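Pince Skamell, kit à monter soi-même

Le kit Skamell est une pince légère pour petit bras robotisé, conçue par Zyanya Ocampo à l'atelier partagé Burkitham. Il convient à une personne qui possède déjà un bras et qui sait souder un connecteur simple. Le montage demande presque une journée, réglages compris.

La coque est livrée en deux moitiés avec 19 vis. Le câble d'alimentation et le fil de signal sont fournis séparément, pour que chacun choisisse son passage selon son bras. 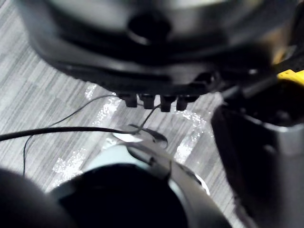 Câble noir et fil fin devant la pince, sur la moquette.

Nous conseillons de laisser du mou dans le fil fin avant de fermer la coque. Une fois fermée, il faut retirer neuf vis pour corriger la longueur.

Masse de la pince : 335 g
Carte de commande : Mendia, non incluse
Garantie : pièces imprimées exclues

La notice de montage est en français et en espagnol, version de juillet 2020. Les pièces de rechange se commandent à l'unité, avec la référence gravée à l'intérieur de la coque.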